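Call for participants: open day at the Brellside assembly cell

Zurkelero is looking for people to take part in its robot open day at the Brellside workshop on Tuesday, July 16, 2019. Applications are open now.

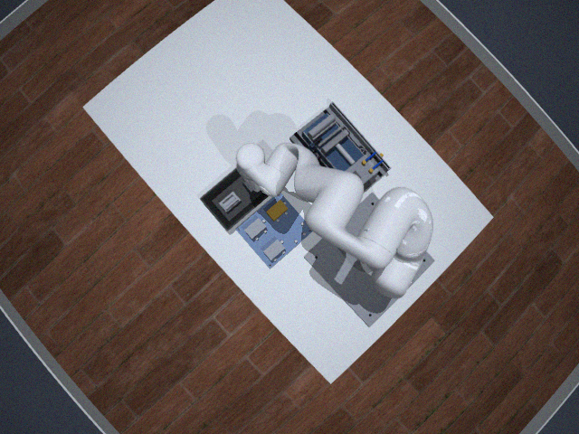

We want two kinds of people. The first is visitors who are willing to do a bit more than watch. The second is a small number of paid demonstration assistants to help us run the sessions. Both are described further down, so please read the part that applies to you before you write in.

The day is built around one job: handling parts for electronic equipment with a single robot arm. The arm works over a table, with a bin, a board and an open chassis within its reach. We have been preparing the job in simulation since April, and visitors will see the simulated version on a screen first and then the real arm going through the same steps. Where the two differ we will say so, and we would like you to tell us when you spot a difference we have missed.

Visitors

You do not need to know anything about robots. We would particularly like to hear from people who do assembly, repair or packing work by hand, and from people who teach it. If you have spent years putting parts into boxes and taking them out again, you will notice things that our programmers do not.

Each group will spend the first part of its session with Stamatia Stergiou, who leads the simulation work. She will change the position of the bin and the parts and run the job again, and you can ask her to try a layout of your own. After that you move to the workshop floor, where Byung-chul Hwang will run the real arm. There is a short feedback form at the end and a conversation over tea, which we will record in writing only. We do not film visitors.

Sessions last 3 hours including the break. Taking part is unpaid, but we refund bus and train fares within the county if you bring your ticket. Lunch is provided for the morning groups. Visitors must be 16 or over, and anyone under 18 needs a signed form from a parent or guardian.

Demonstration assistants

These are paid posts for the day itself plus one afternoon of training the week before. You would meet groups at the door, give out safety glasses, keep people behind the floor line while the arm is moving and reset the parts between runs. Resetting is fiddly and repetitive - the parts are small and have to go back where the job sheet says - so patience matters more than a technical background.

You should be comfortable talking to strangers and able to stand for most of a shift. Experience in a museum, shop, school or workshop is useful. A second language is welcome, and we are short of Greek and Cantonese speakers at the moment. Kwok-wai Tsang will give the training and will be your supervisor on the day.

Pay is at the site's standard day rate and covers the training afternoon. We will send the rate and the full shift times to everyone who is shortlisted.

Access and safety

The workshop is on the ground floor with level entry from the Galanis car park. The screen session is in Room 224, one floor up, and there is a lift. Please wear flat, closed shoes. Long hair must be tied back on the workshop floor, and scarves and lanyards have to come off. It can be noisy when the compressor next door starts up, and we have ear protection in all sizes.

How to apply

Write to Despina Theodorakopoulos at the Brellside front office, or ring the switchboard and ask for extension 3033. Quote reference 311 and say whether you are applying as a visitor or an assistant. Visitors should add a line or two on the work they do and whether they prefer a morning or afternoon group. Assistants should send a CV and the name of one referee.

Places for visitors are given out in the order we receive requests. Assistants will be invited to a short chat by phone. If you need a large-print form or any other help with applying, tell Despina and she will arrange it.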